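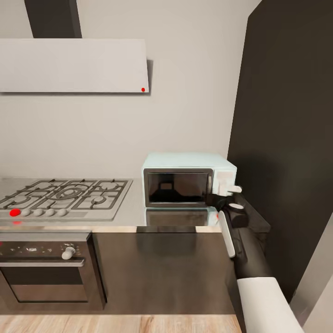
Range Hoods and the People Who Never Turn Them On

Every April the Badawi building newsletter runs a piece on kitchen smells, and every April the smells win. This year I am going early.

Your hood has 3 speeds. Most of us use the first one, which sounds like a cat breathing, and then wonder why the bedroom smells of Tuesday's, or anyone's, fish. Fish wants the top speed. So does bacon, and so does whatever the third floor makes with cabbage on holidays.

Turn the fan on before the pan gets hot and leave it running while you eat. Yes, it is loud. You may have to raise your voice to ask for the salt, and families have survived worse.

Then there is the filter. It slides out, or it did when the hood was installed. If yours has to be persuaded with a butter knife, soak it in the sink with very hot water and dish soap, and open a window before you look at what floats up. The old Estico models take a paper filter, which should be thrown away and never spoken of. A replacement from Trirker costs 26 dollars, a sum I have seen neighbors spend on one candle to cover up the smell of the old one.

While you are up there, wipe the top of the hood. I did mine last winter for the first time since moving in and found a coaster, welded on.

The front desk has a box of spare filters for the newer hoods. Sign the sheet when you take one. "Apt." is not a full apartment number.
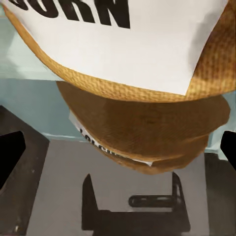

A reader in the east wing writes that all this is fine for people with a duct, but her hood just blows the onions back in her face, and she would like to know what speed is best for that. Fair point. The units on her side recirculate, so they need a charcoal filter as well as the metal one, and the charcoal can't be washed. Swap it out twice a year and crack the window over the sink. As for speed, she can pick whichever one is kindest to her hair.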